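**Re: [floor-list] Samum cell at Sullthorpe, next steps**

23/04/2025 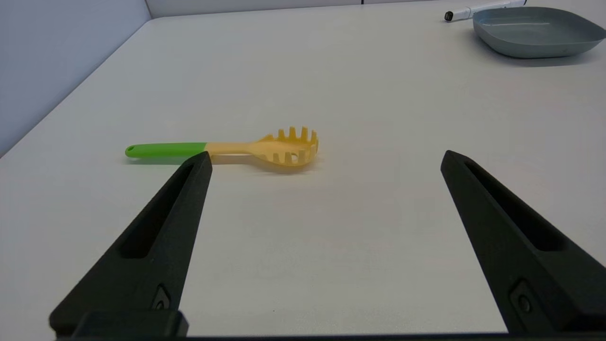
I've read the plan for the Samum cell twice now, and my trouble with it is the word "simple," which gets used for every job on the kitting tables. We pack utensil sets for the Prydderch catalog. The plan treats one piece as one pick, and it treats a pick as a known shape in a known spot. Take the pasta server, the one with the lime green handle and the pale yellow head. The handle is a long smooth thing and the head is a scoop with teeth along one rim and slots through it. A packer picks it up by the handle, feels the teeth with the other hand, and knows if one is bent before it goes in the sleeve. I can't find a line in the plan that says who or what does the feeling after the change.

I'm quoting the part of the earlier message I want to answer, so people who joined the list since then can follow.

> The cell will take over picking and placing for the utensil line. Packers now on that line will move to supervising the cell and handling exceptions. No positions are lost. We expect the change to free people from repetitive work and let them use their judgment more. Dirnthorpe has been running the same setup since September and the numbers there are good: 941 sets in a shift against our 380.

First, the numbers. I asked a friend at Dirnthorpe what they pack. It's a three-piece set, all the same maker, all nylon, and it comes in on trays with a slot for each piece. Ours comes in loose, in cartons of 48, tangled up, from whoever the buyer found that quarter. If you put our cartons in front of their cell you would not get 941 of anything. Either we pay somebody to lay the pieces out first, and then I'd like to see that person in the headcount, or the supplier does it and I'd like to see that in the price.

Second, "exceptions." On paper this is the interesting part of the job. At Dirnthorpe it means standing by a light and clearing a dropped piece when it goes orange. My friend says some hours you clear two and some hours you clear thirty, and you can't sit down or talk to the next table in between because the next table is gone. I've done repetitive work for a long time and I don't love it, but I set my own pace and I know how the shift is going without looking at a screen. I'm not sure waiting on a machine is the step up it's being sold as.

Third, pay grade. The packers' grade has the bonus tied to sets out. If the cell makes the sets, what is the bonus tied to? The plan says "to be aligned." We heard that about the label printers too, and it was aligned down.

I'm not against the thing. My wrists are as bad as anyone's, and if it can take the heavy ladles and the boxed knife blocks off us I'll carry it in from the truck myself. What I'd like is for the trial to be run on our mix. There are 2,549 sets on the backlog sheet right now, good and ugly ones together. Run it on those, in the order they come, with our cartons, and write down every time a person has to step in – including the laying out, including the bent teeth, including the sets that come back. Then post it here, all of it, before anybody is asked to sign a new job description.

Also, could the next meeting be at shift change? The last one was in the middle of second break and half the line missed it.

A packer, utensil line, Sullthorpe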